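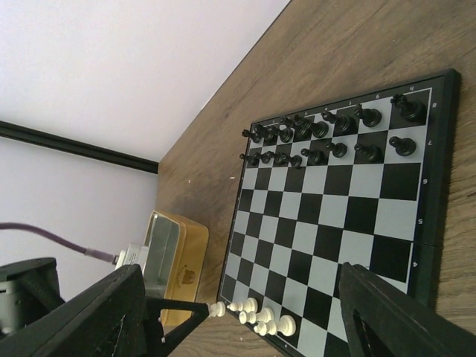 4. Storing the Pokel Travel Set

1. Return all pieces to the lined tray before folding the board.
2. Close the two halves slowly, keeping fingers clear of the hinge.
3. Place the set flat in its sleeve. Do not stack more than three sets.

**Caution:** Keep magnets away from bank cards and medical devices.

**Note:** Replacement pieces may be ordered from the Itholm service desk under part number 217. Allow around 4 weeks for delivery.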